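The Brulach Folding Work Table

Two sections, one flat top, folds in half for the trunk of a car

Home > Tables > Craft and market tables > Brulach

In stock. Ships flat in one carton.

I built the first Brulach for myself. I bind books, or I did before the tables took over, and I was selling blank journals at a weekend market with a folding table from a hardware store that bounced every time somebody leaned on it to pick up a pen. You can't write a receipt on a table like that. You certainly can't trim paper on one. So I took it apart, kept the bits I liked (not many), and started over on the floor of my garage.

That was a good while back. These days Citlali Tlapale runs the shop floor and does most of the final fitting, Yeison Sotelo looks after hinges and everything else made of metal, and I answer the emails and write these pages. If you've called us, that was probably me with my mouth full.

What you get

The Brulach is a long table with a top in two sections that meet in the middle. Open it out, push the locking bars across, and it's ready. I can do it alone in less time than it takes the kettle to boil, and I'm not a strong person. Folded, it has a carry handle on the long side, and I'd suggest carrying it with the hinge facing down so the legs stay tucked in.

The top is smooth and wipes clean with a damp cloth. Glue comes off if you get to it the same day. Ink is another matter — fountain pen ink mostly lifts, stamp pad ink mostly doesn't, and alcohol markers are forever. I've got a purple streak on mine from a customer's kid and I've grown fond of it.

The legs adjust one at a time, so it'll stand level on a sloping parking lot or the kind of church hall floor where everything rolls toward the kitchen.

The details

Product: Brulach folding work table
Top: two sections, hinged
Load: 200 pounds, spread evenly
Leg adjustment: twist collars, each leg separate
Feet: rubber, replaceable
Assembly: none, apart from pushing on the feet
Made in: our workshop in Tundthorpe
Spare parts: all of them, see below

Please take the "spread evenly" part seriously. A cast iron nipping press has a small base and a lot of weight, and I'd put it over a leg, never over the middle. And no sitting on it! I know it looks like a bench when you're tired.

Which size of table do you need?

There's only one Brulach, so this is really a question about whether you should buy it or look at our smaller one, the Puma. The Puma is a single solid top with no fold. It's what I'd get for a spare bedroom where the table is going to stay put. It's lighter, it costs less, and it doesn't have the hinge to look after. It also won't fit in most cars, and I have watched several people discover this in our loading bay.

If you move your table more than a couple of times a year, get the Brulach. If you cut fabric or big sheets of paper, I'd say the same, as you'll want the length. If you do small work like jewelry or watch repair, the Puma is plenty and you can spend the difference on a decent lamp.

About the seam

I get more questions about the seam than anything else, so let me go through it properly. Any top in two sections has a line where they meet. Ours is pulled tight by the locking bars, and on a new table you can run a sheet of paper over it without catching. You will still feel it with a fingernail. If you write directly across it with a ballpoint, you'll feel it then too.

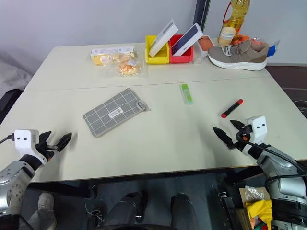 For writing or cutting, I lay a mat across the join and forget about it. A 2 mm cutting mat is enough. Sewing people tell me they'd sooner have the machine on one side and let the fabric run over the line, and that works nicely as long as the locking bars are fully home. If they aren't, you get a small step, and silk will find it every time.

Over the years the hinge can settle a little. There's a screw on the underside at each end, and a quarter turn usually brings it level again. Do one end, check it, then do the other. If you've gone past a full turn and it's still out, stop and email me.

Parts and extras

Ulenum fitted cover, charcoal or oatmeal
Carry strap
Replacement feet, set
Locking bar, single
Hinge screws, small bag

The cover is the one I'd add. It drops to the floor on the customer side, so you can hide your boxes and your lunch under there, and it goes in the washing machine on cool. Don't tumble dry it, it comes out fit for a Puma.

Shipping and returns

The carton is long and awkward, and the driver will need somewhere to put it down. Keep the cardboard corners until you're sure you're keeping the table. Returns are fine if it hasn't been glued on, painted or drilled.

We've sent out nearly 700 of these now and I still like hearing where they end up, so write to me if you've got a minute. Tell me what you make on it, and let me know if a foot has gone missing. Spare feet go out in a padded envelope the next working day.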